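Renting a pair of fingers: a guest house owner on the Brodamell room service

First published in the trade supplement, May 2019
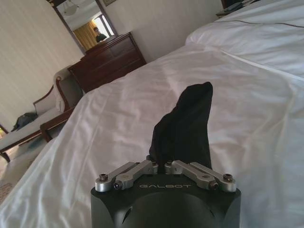

Dwayne Calloway says socks were what he asked about first, before the price and before the insurance. They are the thing guests leave behind most, he says, and they turn up in the bedding, where they go down to the laundry with the sheets and come back grey or do not come back at all.

His guest house in Zitambridge has 17 rooms on three floors. He took the Brodamell service in September for a trial term and has kept it on. The firm delivers a wheeled machine with an arm and a two-fingered gripper, sets it up for the building, and charges by the week. Its job is to go into a room after checkout, look over the bed, chairs and floor, and lift out anything small made of cloth that does not belong to the house. It does not make beds.

"People hear the word robot and ask me if it does the bathrooms," he says. "It doesn't do the bathrooms. It picks things up and puts them in a tray with the room number on it."

He pays £187 a week, which covers the machine, repairs and a phone line answered during working hours. Delivery was extra. He thinks the price is fair for a house of his size and would be hard to justify for one with fewer rooms. A friend with five rooms at Stevberg asked for his opinion and he told her to wait.

Setting up took longer than the brochure said. The fitter, Tokgöz, walked the machine through every room with the furniture where it normally stands, and then again with chairs moved, because guests move chairs. Two rooms had to be left out. One has a step down inside the door, and the other is too narrow between the bed and the wardrobe for the base to turn.

"I was annoyed about the step for a day or so. It's in the small print if you read it. Tokgöz was straight with me and took those rooms off the list that afternoon."

On dark items against white bedding he has few complaints. A black sock on a white sheet is the easy case, and the gripper takes hold of it and lifts it clear without dragging the sheet. White on white is harder. In the first month it left white socks on white sheets often enough that the staff went on checking by hand, and they still do. It has also tried to pick up the corner of a pillowcase. Brodamell changed a setting over the phone and he has seen it happen only once since then.

The speed surprised him in the wrong direction. A full pass of one of the larger double rooms takes 34 minutes. One of his housekeepers would look over the same room in a fraction of that. But the machine goes round while the staff are at breakfast service or working on another floor, so he does not mind it being slow.

"If I had to stand and watch it I'd send it back. I don't stand and watch it. I look in the tray at eleven."

What is in the tray is mostly what one would expect: socks, vests, tights, a child's mitten, a flannel that turned out to be his own. He keeps a notebook of returned items for the insurance, and by the end of the trial term it had 105 entries. He posts things back if the guest asks and pays the stamp.

I asked what the staff made of it. There was some worry at the start about hours, he says, and he told them in writing that nobody would lose any. The work has changed a little. Someone has to empty the trays, wipe the rubber on the fingers and put the machine on charge at night, and he added that to the rota as paid time. One housekeeper asked not to be in a room while it was running, so she isn't.

Guests rarely meet it. Checkout is at ten and it starts at a quarter past. The door is propped open and a sign hung on the handle. The sign was his idea, after a man came back for his phone charger and got a fright. He would also like the firm to make the reversing tone quieter, and has asked twice.

Cameras come up in most conversations he has about the service. The machine needs them to see what it is reaching for. His contract says pictures are kept on the machine and wiped each night, and he has put a line about it in the booking terms. One guest has written to ask for more detail and he sent her the page from the contract.

Would he sign for another year? He has already asked for six months, with a break after three. The lift is due for replacement in the spring, and without it the machine would be stuck on whichever floor it was charged on.

"They've offered to pause the payments while the lift's out. I've asked for that in writing as well."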